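About Lalline

Lalline is a mastering and lacquer-cutting room for independent music, with most of its work in dub, rocksteady, ska and roots. It was set up by Corina Danzer, who cuts all lacquers and signs off every digital master. The company has a staff of 4 and works from one building in Guthrie.

Mastering

Sources are accepted as 24-bit WAV files or on quarter-inch and half-inch tape. Tape is played back flat, with azimuth set by ear and by meter on each reel. Bass below 150 Hz is summed to mono for vinyl unless the client asks otherwise. Level is set by side length: a 7-inch single at 45 rpm can take more than a 12-inch album side at 33. Clients receive one reference file per side and may request two rounds of changes. 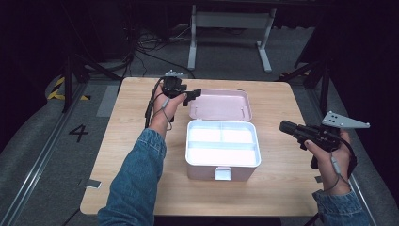

Restoration

Older tapes with binder problems are baked before transfer. Clicks are removed by hand, and noise reduction is used only at the client's written request. The Erko series, a reissue line of 31 singles, was transferred in this way from first-generation reels.

Cutting and pressing

Lacquers are cut at full speed and shipped the same day to the plating shop. Pressing is handled by outside plants. The usual order is 600 copies, and the largest run managed to date is 1000. Test pressings are played through once on two turntables before approval. Cutting is done Monday to Thursday. 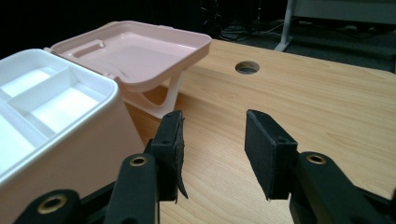

The Tatura label

Tatura is our in-house label. It issues new instrumental and vocal sides on 7-inch, each with a version on the flip. Artists keep their publishing and license the recording to the label for a fixed term. Demos are heard in October. Send no more than two tracks and include the tempo and the names of the players.

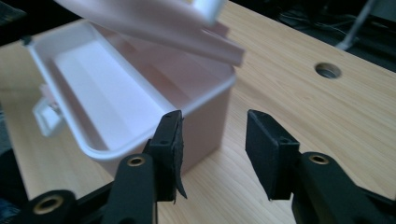
VISITS AND CONTACT

Attended sessions are held on Saturday by appointment and start at 10 a.m. Clients shipping tape should mark the box with reel speed, track format and tone frequencies. Write to the cutting room for current rates and lead times.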